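Evening Cleaner, Part Time (Orneck)

Polham Building Care
Location: Marinho Center and Gadach Street offices, Orneck
Hours: Monday to Friday evenings, part time
Posted: 24/10/2025

Polham Building Care is looking for an evening cleaner to join the crew at the Marinho Center. The position is open now and we would like to fill it before the holidays. Experience is useful but not required. Everyone who starts with us is trained on site and paid for the training time.

About the job

The Marinho Center is a four-story building with offices on the upper floors and a dental practice, a tax preparer and two classrooms at street level. Our crew comes in after most tenants have left for the day. You would be responsible for the second floor and half of the third, and on two evenings a week you would also walk over to our smaller account on Gadach Street to do the restrooms and the break room there. The walk takes a few minutes and is paid.

Shifts start at 5:30 p.m. and end at 9:30 p.m. There is no weekend work at this site. Floor refinishing is done once a year, in July, and extra hours are offered to the regular crew first. You are free to turn them down.

What you will do

Empty trash and recycling in offices, hallways and meeting rooms, and take both to the dock.

Vacuum carpets and dust mop hard floors. Wet mop the lobby side of the second floor every evening and the rest as needed.

Wipe desks only where the tenant has left them clear. We do not move papers or personal items.

Clean the break rooms: counters, sinks, tables, the outside of the refrigerator and the inside of the microwave.

Clean and stock the restrooms. This covers toilets, sinks, mirrors, floors, soap and paper. Change a toilet paper roll when it is close to the core and leave a spare in the cabinet. Wipe the holder and the wall next to it when you change the roll.

Report leaks, burned-out lights, broken dispensers and anything else that needs repair. Use the form on the supply room clipboard. If water is running and you can't stop it, call the crew lead right away.
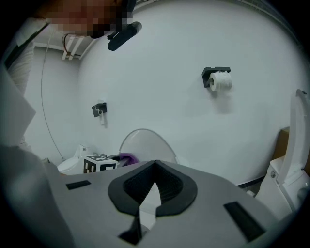
What we are looking for

You must be at least 18 and able to work in the United States. We run a background check on everyone who carries keys, and we pay for it.

The work is on your feet for the whole shift. You should be able to lift a full mop bucket or a case of paper and use the stairs when the service elevator is out. If you need an adjustment to do the job, tell us when you apply and we will talk it through.

You should be able to read product labels and safety sheets in English or Spanish. Both versions are kept in the supply room.

Most of the shift is spent working alone, so we need someone who can follow a checklist and keep track of time. Being on time matters at this site. The alarm schedule is set by the building and we can't change it for one person.

A driver's license is not needed. The bus stops at the corner, and there is parking behind the building after 5 p.m.

Pay and benefits

Pay is hourly and depends on experience. We will give you the rate in the first phone call, before you come in for an interview. Paychecks go out every other Friday by direct deposit.

You earn paid sick time from your first day. Paid vacation starts after 11 months. We supply two work shirts, gloves and safety glasses. Shoes are up to you, but they need to be closed and have a non-slip sole.

Employees who refer someone we hire get a bonus once the new person has finished the trial period.

Training

Your first seven shifts are with the crew lead or another experienced cleaner. You will learn the route, the alarm panel, which product goes on which surface, and how to lock up. After that you take the floor yourself and the lead checks in during the evening. The trial period lasts three months.

About Polham

We clean offices, schools and small medical buildings in Orneck and the nearby towns. Together our accounts come to around 1,000 rooms. Crews are small and usually stay at one building, so you will get to know the tenants who work late.

How to apply

Pick up an application at our office, 954 Gadach Street, on weekdays between 9 a.m. and 4 p.m., or ask at the front desk of the Marinho Center. You don't need a resume. Please list your last two jobs, if you have had any, and a phone number where we can reach you in the daytime. Write "Marinho evenings" at the top of the first page.

We call applicants in the order the forms come in. Interviews are held at the building and include a short tour of the floor you would be cleaning. The job stays open until it is filled.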